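Search this site
Enter search words

Category: Short fiction / Energy and coast

The Fundport Sheet

Arnel Layug received the correction request on 4th May. It was one page long and concerned sheet 28 of the coastal hazard map, the one that covered Fundport and the water north of it. The request said that a symbol was in the wrong place.

The symbol was a yellow triangle. In the legend it meant "stored fuel, spent." The sheet put it on the west bank of the Orkuvard channel. The person who had written in, a pilot named Agbenyega, said it belonged on the east bank and gave a position to three decimal places.

Layug opened the source table. Each symbol had a record, and each record had a field for origin. Most of the records on sheet 28 gave the plant operator or the harbor office as origin. The record for the triangle gave a number, 73, and nothing else.

He looked up 73 in the list of origins. The list stopped at 33.

He wrote to Agbenyega and asked how the position had been obtained. The answer came the same afternoon. Agbenyega had taken bearings from the boat on the chapel and the old crane at Wondside, and had done it on two trips. The lines crossed on the east bank, at a low building with no windows and a fence on the water side.

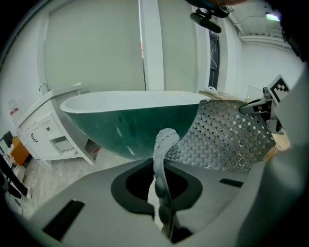
Gray perforated mat held in a gripper.

Layug plotted the bearings. They were good. The error figure was small enough that the building could not be on the west bank under any reading of it. He then pulled the older editions of the sheet. The first edition had no triangle. The second had it on the east bank. The third had it on the west bank, and every edition since had copied the third.

The change had been entered in June, eleven years earlier. The user name on the change was his own.

He had no memory of it. He had been in his first year at the office then, and had entered several hundred changes from paper forms. The forms were kept in the basement in flat drawers, by sheet number. He went down and found the drawer for sheet 28. The form was there. It was filled out in pencil and it asked for the triangle to be moved to the west bank. In the box for reason, somebody had written "dredging."

The channel had been dredged that year. Layug checked the chart. The dredged line ran east of the old one, and it ran behind the building. For one season the building had stood on the west side of the water. Then the new cut silted up, the boats went back to the old channel, and no form was sent in.

So the form had been right. The position in the record had never been altered, only the label for the bank, and the drawing program had placed the symbol by the label.

He changed the label to east. The program asked for an origin. He typed Agbenyega's name, then deleted it and entered 73 again, and in the note field he wrote "see drawer" – the field took only ten characters. The triangle moved across the channel on the screen.

He put the form back in the drawer and wrote to Agbenyega that the request had been accepted and would appear in the next edition. Agbenyega wrote back to ask when that would be. Layug did not have a date.

Related stories
The Meter Reader at Wondside
Low Water, Orkuvard
Cooling Pond
A Legend for Sheet 33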